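Speaker notes: Hands, tools and shifts at the Ornow packing site
Talk for the Plillo autumn meeting, afternoon session

Opening

Thank the hosts. Say who I am and where I work: shift planning at Palach, on the fruit side, Ornow site. I'm not an engineer. I plan who stands where and for how long, so this talk is about that.

Ask for hands up: who has had a new machine arrive before anyone told the shift? Wait for the laugh, move on.

What we had before

Sorting and packing at Ornow was all by hand. Mixed citrus, small orders, gift boxes in the winter. People stood at the line for the whole shift with two breaks. The usual complaints were wrists, shoulders and cold feet. We lost more people in January than in any other month.

Sikder came in to automate the box line first. That part was easy to agree on. Nobody on the floor wanted to keep folding boxes, and the folding machine does 200 before it wants a refill. Don't spend long on this, they have all seen a box folder.

What changed for people

The box folder took away two jobs on each shift. Say this clearly and early. The people in those jobs were moved to other work and kept their pay, but one of those moves went badly. We put someone on checking who had asked for goods-in. It took until spring to put right, and it was my rota.

The second change was quieter. When people folded boxes they faced each other across a table. Now they stand in a row and look at a screen. They told us they talked less. We turned the two end stations round so that at least those people face someone — cheap, and it helped a bit.

Breaks moved as well. The machine stops when it needs card, so people started taking their break when it stopped. That sounds sensible until it stops at 9 in the morning and the next stop is after lunch. Breaks are back on the clock.

Picking up fruit

Slow down here, this is what most of them came for.

Boxes are all the same. Fruit isn't. A large orange and a kumquat need a different grip, and a packer changes between them without thinking. When we asked our packers to explain how they do it, most of them couldn't. They could show us, though.

So the training work is done with hand-held grippers. A packer holds the tool and does the job with it, and the recordings are what the arm will learn from. At Ornow 9 packers put their names down. It is paid at the normal rate and counted as working time. Someone will ask about that, so say it before they do.
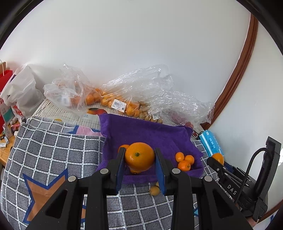 Slide: a large orange between the rubber pads, smaller fruit alongside.

Leave the slide up while talking through what the packers said:

The tool feels clumsy for the first hour. After that it's the small fruit that annoys people.

Several asked whether they were training their own replacement. We said that some packing hours will go, and that we don't know yet how many. It was not a popular answer. I would still give it again.

They wanted a say in when a recording is thrown away. They now have it.

If I did it again

Rota first, machine second. Ask people which job they want before theirs goes. Put the pay terms on paper on day one, including for the recording sessions.

Questions

Likely ones: cost (pass to Sikder), timing of the arm (no date yet), whether agency staff can do the recording sessions (yes, same rate). Handout is on the table by the door.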